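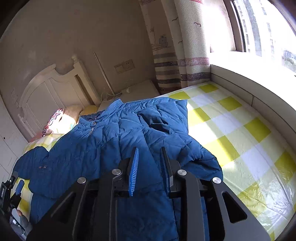
4. Setting up a petition page in Zistia

Before you start, have the final wording of your petition approved by your group. Wording can't be edited after the first signature comes in.

4.1 Sign in and open Campaigns, then select New Petition.

4.2 Enter a title and choose the lawmaker or office the petition is addressed to. If the office isn't listed, select Other and type the name.

4.3 Paste the petition text. The limit is 2,000 characters, spaces included.

Note: Footnotes and links are removed from the text when you save. Put sources in the Background box. 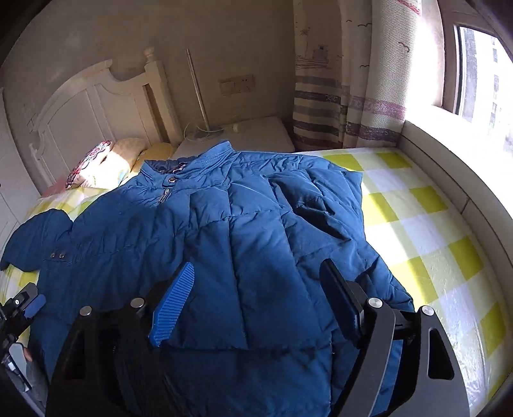 4.4 Under Signer Details, choose which fields are required. Name and ZIP code are on by default. Leave Phone off unless you plan to call people back.

4.5 Set a closing date. Reminder emails go out 7 days before it.

Caution: Do not turn on Show Signers Publicly for petitions on abortion, immigration or other sensitive subjects. Names that have been published can be copied - hiding the list later does not undo this.

4.6 Select Preview, check the page on a phone, then select Publish.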